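How to Run a Table-Clearing Demo on an Open Day

These are the notes we used for the Harex open day in September, tidied up so that other groups can follow them. The demo is simple. A two-armed robot stands at a table with some used food packaging on it, and visitors watch while an operator has it pick the pieces up. Adeel Sethi ran the arms for most of the day and Fermín Saavedra did the talking. You need at least those two people, as it is hard to drive and answer questions at the same time.

Before the doors open

Put the robot at the long side of the table with enough room for the arms to come up over the near edge. Bring both grippers up to the edge and check that neither one touches it. Look at the cables next. They need slack at the gripper end, but a loop that hangs too wide can catch on a table leg when the arm swings out. Move each arm slowly through its full reach once and watch the cable the whole way.
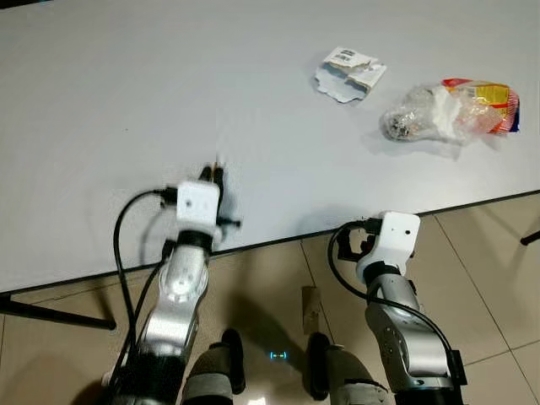 Both arms at the table edge, with a paper wrapper and a plastic bag on the tabletop.

White paper on a white table is hard going. The operator can lose the edge of the wrapper on the screen, and so can the people standing at the back. If you have a choice, start with the piece that has some color on it. Yellow and orange print shows up well from anywhere in the room.

Run the whole thing once without visitors. We gave this 30 minutes and used all of it.

Running a session

Keep each session to 10 minutes. Fermín used the first 2 to say what the robot was going to try, then Adeel started moving. Tell people in advance that a pick may fail. Ours did, more than once, and the visitors liked those sessions as much as the others.

Put the wrist view up on a second screen where people can see it. Children went straight to that screen and stayed there. The fingers look very large in it, and it helps to explain that the small camera sits right behind them.
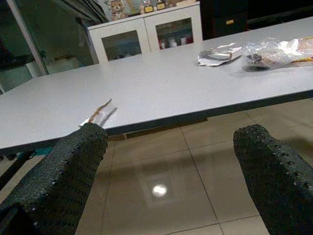

Page last changed: 21 October 2020

Open the gripper wide before you come near the table, then close in on one piece at a time. Small folded papers go best if you come down on the fold. For a bag, take hold of a bunched part of the plastic and lift slowly. Leave thin, light bits for last - they move when anything next to them moves.

A shiny tile floor can throw the ceiling light back into the wrist camera. If the picture goes dull when the gripper points down, turn off the nearest light or shift the robot a little to one side.

Between sessions

Park both arms, then reset the table by hand. One person does the reset and says "clear" out loud before the operator touches the controls again. Visitors stay behind the tape the whole time, including during the reset.

If you want the short handout we gave out at the door, ask Adeel for the September version. The older one has the wrong room on it.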